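How to Read a Rent Roll Before You Make an Offer on a Small Apartment Building

I love rent rolls. I know that's a strange thing to love, but give me one page listing every unit, every tenant and every dollar of rent, and I'm happy for an hour! If you're moving up from a single rental house to your first small multifamily, learning to read this page well will do more for you than any spreadsheet you can download.

I'll use an 11-unit building on Plondelwood Avenue that my partner Macarena Montes and I looked at in January. We didn't buy it in the end (we were outbid), but it makes a great practice case.

What you need before you start

Ask the seller's agent for the current rent roll, copies of all the leases, and the last twelve months of bank deposits or the property manager's monthly statements. Some agents will send the rent roll and go quiet on the rest. Keep asking, politely. You'll want everything in hand before your inspection period runs out.

Step 1: Check the date at the top

A rent roll is only good for the day it was printed. Ours was two months old when we got it, and two leases had ended in the meantime. Ask for a fresh one, signed by the owner if you can get it.

Step 2: Count the units and match them to the county record

Write down every unit number on the roll, then pull up the property on the county assessor's site. The Plondelwood roll had 11 lines and the county had 10 units. One was a basement apartment with no permit on file. A lender may refuse to count the rent from a unit like that, so we took it out of our income figure right away.

Step 3: Compare each rent to its lease

Go line by line with the leases open next to you. Look at:

Monthly rent
Start and end dates
Security deposit held
Who pays for water, gas and trash
Any free month or discount

Discounts are where things get interesting. Unit 4 was listed at $1,000 a month, and the lease said the same, but a one-page addendum stapled to the back took $81 off every month in exchange for mowing the lawn. So the real rent was $919. Over a year you're short $972, and you'd have missed it completely if you only read the front page!

Step 4: Compare the leases to the deposits

Now take the bank deposits and see whether the money came in. Add up what the leases say should arrive each month, and put the deposit total next to it. Small gaps are normal. A gap in the same amount every month usually means one tenant has stopped paying or is paying less than the lease says.

Watch for application fees, security deposits and late fees mixed in with rent. One month on our statements looked fantastic until we saw that a new tenant's deposit was in there.

Step 5: Mark the end dates on a calendar

This is my favorite part. Print a blank twelve-month calendar and write each unit number in the month its lease ends. You want them spread out. If five of them land in December in a cold climate, you could be trying to fill half the building at the worst time of the year. Month-to-month tenants get a circle. They can leave with short notice, and depending on your state and city they may also be the easiest rents to bring up to market.

Step 6: Ask for estoppel certificates

An estoppel certificate is a short form each tenant signs to confirm the rent, the deposit and the lease dates. Put the request in your purchase contract - it's much harder to get once you've signed without it. Milagros Peñalver, the attorney we use, adds a line requiring them before closing and lists what each form must cover, including side agreements about parking, pets and appliances.

Step 7: Rebuild the income yourself

Start over with a clean sheet. Use only rents you've matched to a lease and a deposit. Take off the discounts, leave out the unpermitted unit, and subtract a vacancy allowance that fits your area. Then hold your total up against the one in the seller's brochure and decide what you're willing to pay.
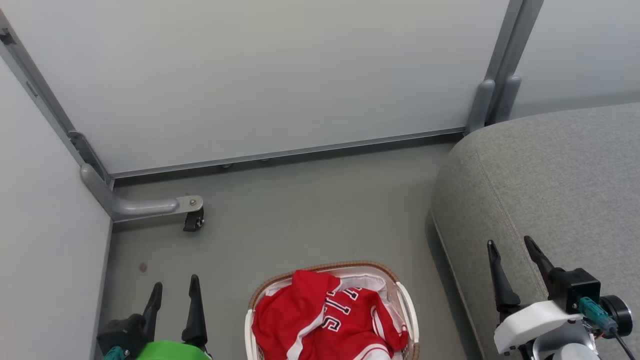
What happens to the tenants' security deposits when the building changes hands?

They're normally handed over to you as a credit at closing, and from then on you're responsible for returning them. Check the total against the leases, and look up your state's rules on where the money has to be kept and how soon tenants must be told.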